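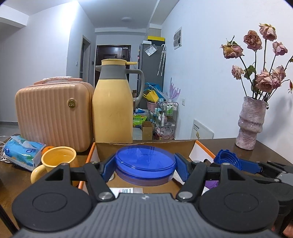
Chapter 7
Care and Adjustment of the Hand-Held Gripper

7.1 Scope of the chapter

Chapter 6 treated the gripper as a finished tool. This chapter deals with keeping it in a condition where two units, used as a pair, close in the same way and report the same opening. The unit used throughout is the Gurik hand-held gripper with linkage arms and soft finger pads. Readers who work with the Andberg version will find the same adjustments in a different order, and should follow the table in Appendix C.

A hand-held gripper has no motor to hide a fault. Play in a pivot, a worn pad or a bent arm passes straight into the operator's hand, and operators adapt to it within a few minutes. For this reason the checks below are made on the bench, with the tool at rest, and are not left to feel.

7.2 Parts that need attention

Pivot screws. Each linkage arm turns on one large screw near the body. The screw is tight enough when the arm moves freely through its full travel and shows no side play at the tip. Check both pivots every 500 closing cycles. Never tighten one side alone.

Finger pads. The pads are the only parts meant to wear. Replace them in pairs after 2000 cycles, or sooner if the surface has become shiny. A shiny pad will still hold a box or a cloth but lets a smooth round container turn in the grip.

Body and housings. Wipe with a dry cloth. Solvent must be kept away from the pivots.

7.3 Pairs

Work such as removing a screw cap needs two grippers: one holds the container and the other takes the cap. Small errors that do no harm in a single tool add together here. If the left pads meet off center and the right pads meet off center the other way, the cap comes away at a tilt and the thread may be damaged. Units should therefore be numbered, adjusted together and stored together. When one of a pair goes out for repair, the other goes with it.

7.4 Service record

The Drundby workshop keeps one sheet per pair. The sheet in Figure 7.2 shows a pair taken in for service at 1360 cycles, with the left pivot reset and the pads left in place. The next pad change remained due at 2000.

Section 7.5 gives the zero-opening check. It requires a flat bench, a feeler gauge and the Badawi setting block, which must be clean on both faces before it is placed between the pads.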